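Ticket 488 – quote for second cell, spare fingers and cables
Status: open
Queue: Purchasing help, Alinbridge

Hi again! I'm trying to get the August order in and I'm stuck on your quote form, so I'm writing it all out here the way I'd say it on the phone.

What I want is a second two-arm cell like the one we have, plus spares. The Brindix configurator lets me add the arms fine, but as soon as I put in 20 finger sets it throws out the cables and drops me back to page one. Tried it 3 times, two browsers, same thing. On the last go it kept the cables and lost the fingers (progress, I guess).

The other snag is money. Your list has finger sets at $139 each, and the old Nair quote in my inbox has them bundled with the arms. I can't tell if the bundle still exists – my budget sheet needs one number or the other before I can send it up.

Also, does the bigger work surface come as an add-on, or is it a whole different cell? Our jobs go from makeup compacts up to kids' hard-shell suitcases, and I'd like to plan for both without buying two of everything.

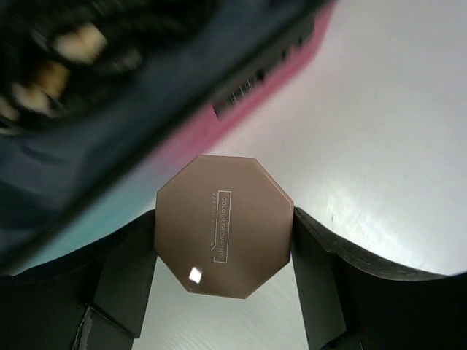
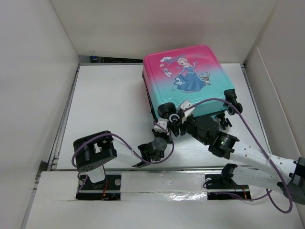 Wornuvdale: Thanks for the detail, that helps a lot. The form bug is on our side, and it trips when spares go above the default quantity. Please leave the fingers at one set and put the real number in the notes box, and we'll fix it by hand. The Nair bundle has ended, so budget from the list price. The larger surface is an add-on with its own line, and I'll put it on the quote as optional so you can strike it if you need to.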